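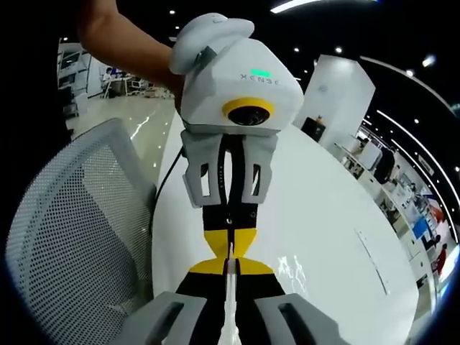

Witold Zieliński says I'm wrong about sourdough and that the starter only needs feeding once a week if it lives in the fridge. Ok Witold. Mine went gray on that schedule. Twice.

Anyway bread thread, been meaning to do this since July.

Flour first. Switched from Plirko to Urham bread flour, 14 bags in now. Soaks up more water, so add a splash extra or you get a brick. Plirko still fine for pizza.

Salt goes in AFTER the first rest. Half an hour. I used to dump it all in together and teh dough fought me the whole way.

Folding – four rounds, wet hands, don't overthink it. If it tears, walk away for ten minutes.

Oven. Mine runs cold, so 43 minutes total, lid off for the last 15 or so. Yours will be different. Go by color, darker than you think.

Someone asked about the Turunen proofing baskets. Pricey. A bowl and a floured dish towel did me fine for a year. Rice flour on the towel tho, regular sticks.

Wait until it's cool to cut. I never do. Gummy middle every time.

Starter update for Witold: feeding every three days now, doubles by lunch. Smells like apples.

Rye next, once the store has any. Still none this morning – will post when I find a bag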